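Workshop > Reviews > Grippers and End Effectors

Print this page | E-mail this to a friend

Kiani P2 Parallel Gripper: A Long-Term Review

By Angeliki Kokkinos
April 11, 2026

The Kiani P2 arrives in a box that would comfortably hold a pair of boots, with a quick start card that is quick mainly because it stops after step four. Steps five and up are on the website, behind a login. The login needs a serial number. The serial number is on the side of the gripper that faces the arm once you have completed step four.

I mention this early so you can write yours down first. I took mine off again to read it, and then put it back on, so I can report that the mounting screws survive a second trip.

We have been running a pair of P2s since October, one on each of our two arms, in place of the Evholm grippers we had before. The Evholms were strong, loud and built like a car jack. They were very good at holding things and had only a passing interest in how hard. Maarten Verstraete, who does most of our controller work, got them to pick up a paper cup exactly once, and the cup was never the same.

The P2 is a different animal. Two fingers, one motor, a closing force you can set in software, and a position reading that I have come to trust. It costs $334 per gripper without fingers. Yes, without fingers. The standard fingers are another line on the order form, and so is the cable, and by the time we had two working hands on the bench the bill had reached $1,268. Budget for the bill and ignore the number on the front page.

Setup took me one afternoon, most of it spent on the Purkum controller. Kiani says the P2 works with any controller that speaks the right protocol, and this is true in the way that anyone can play the violin. The Purkum wanted a firmware update, then wanted it again. After that it found both grippers at once and has not lost one since, which I can't say for the Evholms, which used to drop off the bus whenever somebody turned on the soldering station. 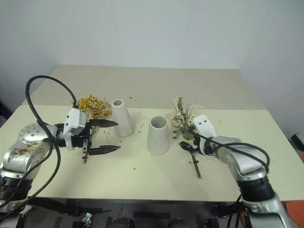

Dried flowers were Nisha Semwal's idea, and I argued against them for a week. My usual test is a tray of plastic blocks, and every gripper in the world can pick up a plastic block. Nisha's point was that a stem tells you things a block won't. Grip too softly and the bunch turns in the fingers; grip too hard and you are making potpourri. We have the two arms handle one bunch of yellow and one of white, with a couple of white vases to put them in, the taller one narrow at the mouth and the other wide and forgiving. The bits all over the tabletop should tell you that the P2 is gentle without being magic.

With the force set to 14 percent, the fingers close on a bundle of stems and stay there. Go lower and long stems start to sag. Go much higher and you can hear it, a dry little crunch, like somebody eating toast in the next room. The useful range is narrow, and finding it is your job. The manual offers a chart of suggested settings for steel, rubber and glass, and has no opinion on plants.

The fingers deserve a paragraph of their own. They are dark, thin and tapered, with a rough surface that grabs well and also grabs everything. Crumbs of leaf work their way into the texture and stay there. I clean ours with an old toothbrush. The taper is a real help at the mouth of a narrow vase, where the fat Evholm pads used to knock the thing over before they got near it.

Then there is the cable. It comes out of the top of the wrist and is stiff enough to have a personality. You need to leave it a generous loop or it will tug on the wrist at the far end of its travel - and leave it too generous a loop and it wanders into the view of whatever camera you have overhead. Bahman Rostami re-routed ours three times. Komodley sells a softer cable with the same connector for less than Kiani charges, and I would start there.

Other gripes, in no special order. The status light is on the underside. The software opens in a window that can't be resized. Support answers quickly and politely, usually to ask for the serial number.

Would I buy the pair again? I would, grumbling. If your work is boxes and brackets, keep your Evholms and spend the money on a better camera. If you handle anything that bruises, bends or sheds, the P2 is the best I have used at this price, and Fatemeh Ansari, who signs for these things, has already asked me for a quote on spare fingers.

Print this page | E-mail this to a friend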